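Worktop

A worktop, also called a kitchen counter or work surface, is a flat raised surface in a kitchen on which food is prepared and household objects are set down. In most modern homes it rests on a run of base cupboards and is fixed to the wall behind. The term is also used in workshops and laundries, although this article deals with domestic kitchens.

History

Before fitted kitchens became common, food was prepared on a freestanding table, and the sink, stove and larder stood apart from one another. The continuous worktop spread during the twentieth century, when cupboards began to be made to standard sizes and sold in matching sets. In the town of Zilness, where joinery was a main trade, the Mottram works made tops to order in beech and maple. Its last catalogue listed 575 patterns of edge moulding, most of them differing only in the depth of the curve. 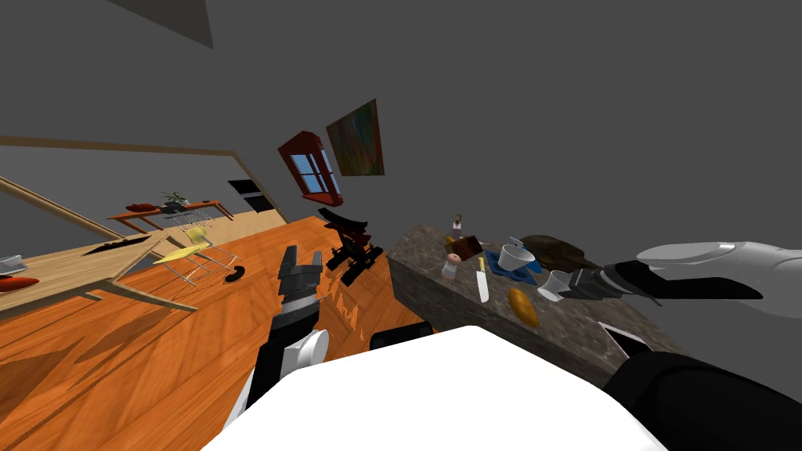
The Mottram works closed its moulding shop when rolled edges went out of fashion, and the patterns passed to the Wevari museum store. Several are still copied for repairs to older houses in the district.

Height and depth

Worktop height is usually set by the cupboards below. Older tops in Zilness tend to be low, as they were built to match the sinks then in use. Modari, a later maker in the same town, offered 2 fixed heights and supplied a plinth for households that wanted something in between. Depth is governed by the appliances that must fit beneath, and by how far a person can comfortably reach to the wall.

Kaj Sveinbjörnsson, in his survey of Zilness kitchens, argued that a single height for every task was a mistake, and that kneading and rolling call for a lower surface than chopping does. His survey covered 2933 households.

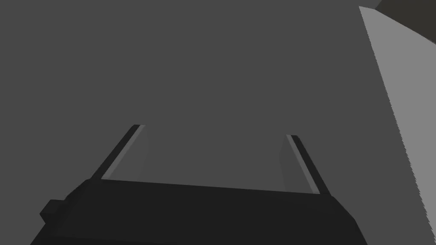 Bart Dijkstra disagreed, replying that a stepped worktop breaks up the longest clear stretch in the room and makes cleaning harder, and that a thick board serves those who want extra height for chopping. Later writers on the district have mostly taken his side, though stepped tops are still found in bakers' houses.

Care

Timber tops are oiled when new and at intervals afterwards. Standing water is wiped away from joints and from the cut edge beside the sink, where swelling normally begins. Stone tops may need sealing, depending on the type of stone.

See also

Draining board
Fitted kitchen
Splashback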